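We use cookies to remember your settings. Accept / Manage preferences

# Ruma sink set: washing hands and small things

Notes on the washing-up part of the Ruma kitchen material. Quick README, will tidy later. Questions to Aldana Henríquez.

Last edit February 13, 2019

## What it is

Everyday washing at a kitchen sink. Hands, cups, spoons, veg, whatever needed doing. 1,321 short clips in this release, plus stills. Split over 14 sinks, each one gets its own folder. No acting, no script. People were told "wash what you'd normally wash" and that was it.

Ruma is the wet half. The dry half (wiping counters, putting away, folding cloths) is Kamton and has its own README. Don't mix the two, the folder numbers overlap and you will get a mess.

## Sink 9

The one most people ask for. Small square steel basin, white tile behind, tall swan-neck spout coming off a wall mixer, round valve on each side. Separate angle valve on the wall to the right, blue on the knob. If you're sorting by fixture, tag the angle valve on its own, it is not part of the mixer. Erthorpe got this wrong in the first pass and we had to redo the whole folder. 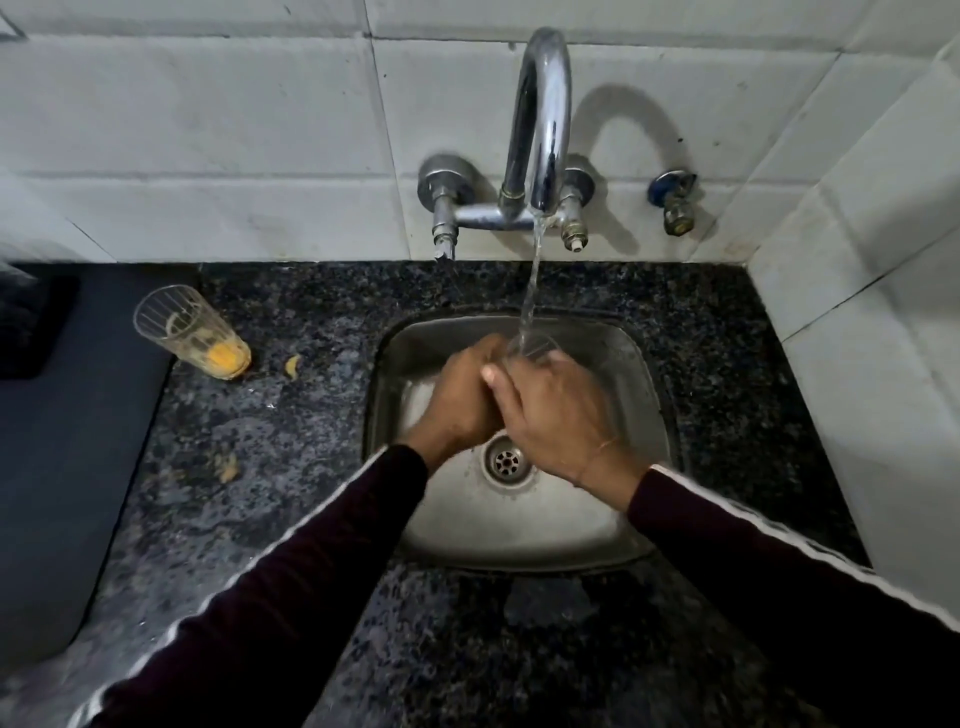 Sink 9, hands rubbed together under the running tap.

Tags for this kind of still: `hands`, `water_on`, `no_object`. Use `no_object` only when you're sure. Closed fists are a pain, if you can't tell then `object_unknown`.

## Tags

- `water_on` / `water_off` - look at the spout, not the basin. A wet basin tells you nothing
- `hands` - one or both in or over the sink
- `object_held` - anything in the grip, even mostly hidden
- `object_unknown` - see above, also fine for held things you can't name
- `soap` - only if you can see suds. Don't guess
- `drip` - water from anywhere that isn't the spout

About `drip`. It got added late so older folders don't have it. Started in September after Carrillo pointed out that old taps leak at the valves and the taggers were putting those down as `water_on`. Sink 9 needs it. Check under the left valve, by the back rim of the basin.
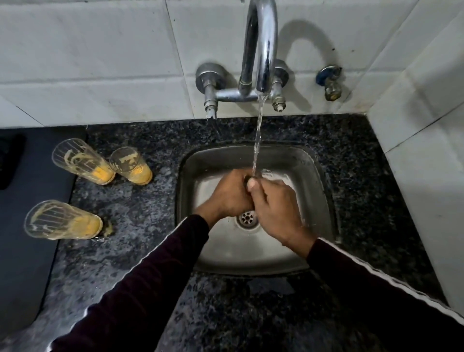
For held things please keep the names plain. If it's small and dark and round and you can't say more, write that in the free text feild and move on. We had one folder where the same item was a plum, a stone and a lid depending on who was tagging. Better to have `object_unknown` than three wrong guesses.

## Known problems

- Sinks 3 and 4 are the same kitchen, two basins. Don't put one in train and one in test
- Tile smudges got tagged as `soap` in places. Mostly fixed, not all
- Steel glare. Thin streams of water are easy to miss agianst it
- Water sound is missing from sink 11, no plans to redo

## Splits

Split by kitchen, never by clip. List is in `splits.txt`. We hand checked 100 clips from the test side, the rest had one tagger only.

## To do

Merge the spoon and fork tags. Rename sink 12. Add `drip` to the old folders if anyone has the time.

Contact: Aldana Henríquez, Ruma | © 2019 Ruma | Back to top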